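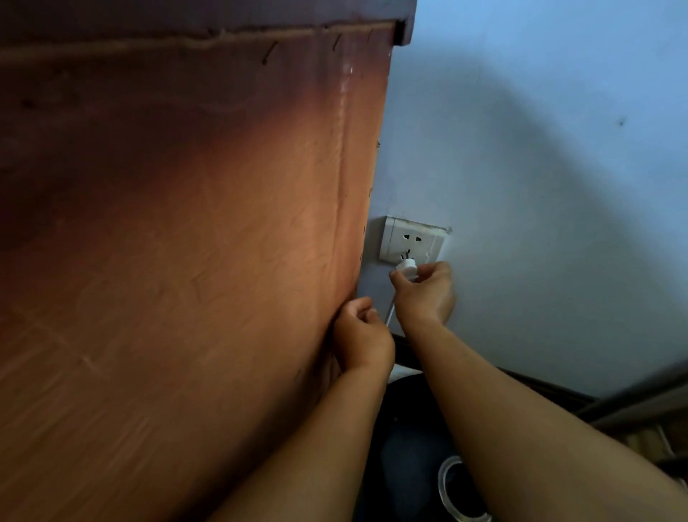
Why do clothes get wrinkly, and why does an iron fix them?

I used to think wrinkles were just clothes being grumpy. Then I asked my neighbor Helge Sjögren, who sewed shirts for 22 years, and he got me to look really closely at a T-shirt. It's made of loops! Tiny loops of thread, all hooked together, and each thread is a twist of even tinier hairs called fibers.

When a shirt gets squashed in a basket, the fibers bend. Leave it there long enough and they stay bent – and there's your wrinkle.

So before I do anything else, I spread the shirt out on a table and press it down with my hands. 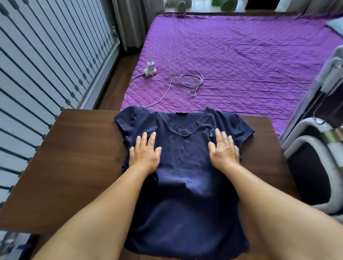

Hands get rid of the big bumps, but the small creases need heat. A hot iron (and a puff of steam, if it's cotton) lets the fibers relax, so they can slide back to being flat. Then they cool down and stay that way, at least until you sit on the bus.

An iron can get hotter than boiling water, way over 100 degrees Celsius, so a grown-up does the plugging in and the ironing. You can do the smoothing, and the folding afterward. Sleeves in first, then bring the bottom up to the collar!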